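Dinder toy library to reopen in larger space on Bretard Street

January 23, 2019

The Dinder Toy Library will move out of the basement of the town library next month and into the former Jaunzems shoe store on Bretard Street, giving it room to put most of its collection on open shelves for the first time.

The service lends toys, games and puzzles to families with children up to age nine. It made 3,435 loans last year, a record, and has 148 families on its books. Many of the larger items have been kept in storage across town, and parents who wanted one had to ask for it a week ahead.

"People would come down the stairs with a stroller, see two shelves and think that was all we had," said Piret Lepik, who manages the toy library. "The new place has a ramp and a front window. That alone will change things for a lot of families."

Letter and number blocks are the most borrowed items, followed by train sets and jigsaw puzzles. Sets are checked when they come back, and pieces with light wear stay in use. Pieces with splinters or sharp edges are pulled.

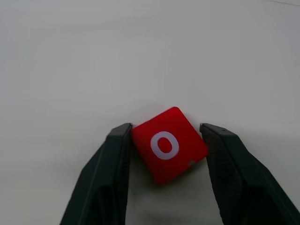 A red letter block with an "O" on its face. Small nicks along the edges are common on well-used blocks.

The town will pay the rent on the Bretard Street space for three years. The lease was approved at the last council meeting with little debate. One member asked whether the store could be used by other groups in the evening, and Lepik said she was open to it once the shelving was in.

Borrowing will still be free for Dinder residents. Families from outside the town pay a yearly fee, and that fee will not change. Late returns will no longer be fined, but a family with an overdue item cannot take out another until it comes back.

A set with missing pieces will be lent at the borrower's request, with a tag on the bag listing what is gone. Lepik said the old rule, under which incomplete sets were held back until replacement parts could be found, kept too many good toys off the shelves. One farm set spent most of last year in a closet for want of a gate.

The toy library has also been given 96 puzzles and board games by Drimell, a gift store that closed last summer. Most are new and still need to be labeled and entered in the catalog. They are expected to be ready in time for the move.

Part of the floor will be set aside for play, so children can try a toy before it goes home. The area will have low seating, a rug and tables with plain, wipeable tops. Wooden puzzles and board games will be kept nearest the tables, with baby toys on the far side of the room.

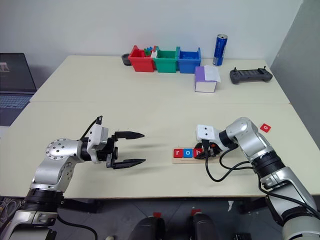
Hours and how to join

The basement location will close for two weeks before the move. Items due during that time can be kept until the new location opens, and no one needs to call to extend a loan. Toys should not be left in the library's book drop, where several have been broken.

Once open, the toy library will run three mornings and two afternoons a week, one afternoon more than at present. A final schedule will be posted at the town library's front desk.

New members need proof of address and can sign up at the same desk. Each family may borrow four items at a time for three weeks. Donated toys are not being accepted during the move, and Lepik asked that bags not be left outside either door. Donations will start again in June.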